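Guest rooms at Hembridge to get fruit trays from July

Batemstead, 2025-05-09 – The Hembridge guesthouse will put a tray of whole fruit in each of its 34 rooms starting in July, manager Xiaoyan Feng told staff this week. The trays replace the wrapped biscuits now left on the desks.

The trays are bamboo, with raised rims and a cut-out handle at each end. They were ordered through Drikovari, a housewares supplier in Batemstead, at a total cost of 4,000 dollars. The price covers the trays, a set of glass bowls and one round of replacements.

Fruit will be limited to kinds with a peel or a firm skin. Mandarins and green citrus were chosen first. Grapes and cut melon were ruled out on grounds of staining and short shelf life. Each tray is set on the bed over a light scarf, which is shaken out and changed between guests. The bedspread stays in place under it.

Zihan Shi, head of housekeeping, has been testing layouts in a room on the second floor. The main problem was rolling. Round fruit moves when someone sits on the mattress, and a flat dish did not hold it. A rim solves most of this – the larger fruit goes near the middle and the mandarins go to the side. Overflow goes in a bowl toward the pillow end.
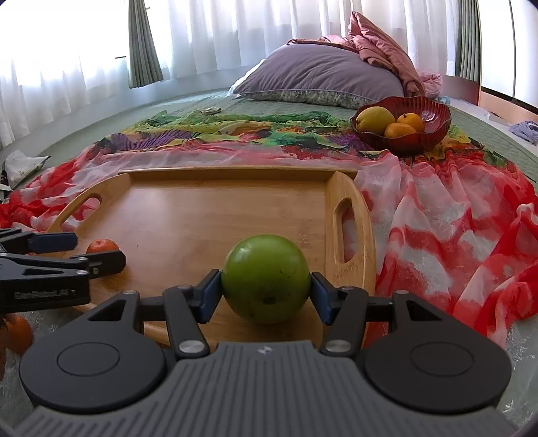
Green citrus and mandarins on a bamboo tray, with more fruit in a dark red glass bowl.

Setting a tray adds 2 minutes to the cleaning time for a room, according to Shi. The work will be done after the bed is made and before the floor is vacuumed. Fruit is to be washed and dried in the ground floor kitchen and carried up in covered crates. Anything soft or split is taken out at the morning check.

Supply will come from Garba, a produce wholesaler that already serves the breakfast room. Deliveries are set for every other day. Silvan Thaler, who handles purchasing, said the order will change with the season and that mangoes may be dropped if the price goes up.

Guests who do not want fruit in the room can say so at check-in. The trays will be reviewed after 15 weeks.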